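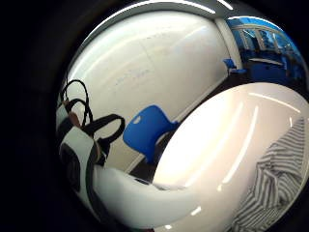
Pollik, la pince à main pour enregistrer vos démonstrations

Alors, Pollik, c'est quoi ? Une pince deux doigts que l'on tient par une poignée, avec une caméra très grand angle fixée dessus. Vous la prenez en main, vous faites votre geste comme d'habitude, et tout s'enregistre : la vidéo, l'ouverture des doigts, la trajectoire du poignet. Pas besoin d'avoir un bras robotisé à côté de vous, il peut rester au labo (ou chez le fournisseur, si comme moi vous avez connu les joies des délais de livraison).

Je suis Wenceslao Lozano, je m'occupe du matériel de collecte chez Sorkgate, et je vous raconte ça comme je le raconte au téléphone.

Ce que voit la caméra

L'objectif fisheye, c'est le choix que je défends le plus ! L'image est ronde, avec du noir dans les coins, et les lignes droites se courbent franchement. En échange, on garde le plan de travail et une bonne partie de la pièce dans le même champ : un bout de tissu rayé posé sur une surface blanche brillante, une chaise bleue derrière, le mur, et même l'ouverture vers l'espace voisin. Pour un modèle qui doit retrouver sa position d'une image à l'autre, ces repères valent de l'or.

Petit conseil au passage : les surfaces blanches et lisses renvoient pas mal la lumière des plafonniers. Bloquez l'exposition avant de démarrer la session et variez un peu les postes. Je préfère un jeu de données avec des reflets dedans à un jeu trop propre qui ne ressemble à aucun bureau réel.

Et le textile ?

C'est la question qui revient tout le temps. Oui, Pollik est à l'aise avec le tissu, à condition de monter les doigts souples Kiss (vendus à part, désolé, mais ils s'usent et on préfère que vous puissiez les changer sans racheter la pince). Ils attrapent un pli sans le pincer trop fort. Pour plier, étaler ou ranger du linge, je commence toujours par des épisodes courts, un seul geste par enregistrement, en froissant la pièce différemment à chaque départ.

Combien d'épisodes prévoir ?

Pour une tâche simple sur une table, visez 200 épisodes, entraînez, regardez ce qui coince, puis complétez. Dès qu'on touche aux matières souples, je pousse jusqu'à 1000 et je change de pièce en cours de route. Le logiciel Asten, fourni avec la pince, découpe les épisodes tout seul et signale ceux où le suivi a décroché. Gardez quand même un œil dessus, il est parfois un peu sévère !

Dans la boîte

Pince Pollik avec caméra montée
Doigts rigides standard
Câble USB-C et dragonne
Mire d'étalonnage
Licence Asten pour un poste

Côté pratique

Poids : 901 g, caméra comprise
Ouverture maximale des doigts : 77 mm
Montage : main droite ou main gauche, la poignée se retourne avec deux vis
Doigts Kiss : en option, vendus par paire

Refaites l'étalonnage à chaque changement de doigts, ça prend le temps d'un café. Et si vous hésitez entre les doigts rigides et les Kiss, écrivez-moi avec une description de votre tâche et des objets à saisir, je vous réponds moi-même. Les prochaines pinces partent de l'atelier en avril, les précommandes sont ouvertes.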